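Night trains return to Talalside, and the beds in town are filling up

By our travel desk
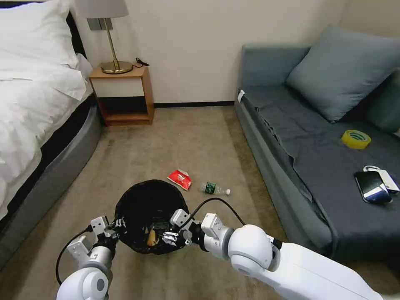

A bedroom with a white duvet, an oak-finish nightstand and a brass-based lamp.

Talalside is getting its sleeper train back! The overnight service to Grultar starts running again in March, after a gap of 9 years, and the little harbour town can hardly contain itself.

The train will leave Grultar at 9 in the evening, three nights a week, and roll into Talalside in time for breakfast. Anyone who remembers the old service will tell you about the last stretch, when the line comes out of the woods above Akedum and there is suddenly nothing but sea on the left-hand side. The new timetable puts that bit of the journey just after sunrise for most of the spring (get your blind up early, it's worth it).

Each train has 90 berths, in cabins for two or four, plus a seated coach for people who can sleep anywhere. There's a small buffet too, and it will be serving the Akedum cheese rolls that used to sell out before the train had even left the platform. Bikes go free but need booking.

When tickets for the opening weeks went on sale on Wednesday, 1,393 were gone by teatime. That's a wonderful number for a town this size, and guest houses along the front have been taking calls ever since. Several that normally stay shut until Easter are opening early this year, and the Kowalczyk bakery on Station Road says it will have its ovens on from 3 in the morning so there is something warm waiting for the first arrivals.

The station itself has had a good scrub. The waiting room has its old green benches back, the clock over the ticket window has been mended, and left luggage is open again, which will please anyone with a morning to fill before check-in. Most places in town let people into their rooms from mid-afternoon, though it's always worth ringing to ask about an earlier start.

And there's plenty to do until then. The harbour pool is heated and opens at breakfast time, the cliff path to Akedum is back in one piece after the winter slips, and the museum has put together a lovely little show of railway posters and sleeper-car crockery, free to anyone holding a train ticket.

Tickets for April go on sale next week at both stations and online. Two-berth cabins went first last time, so families hoping for the Easter holidays should be quick. Dogs are welcome in the four-berth cabins if the whole cabin is booked.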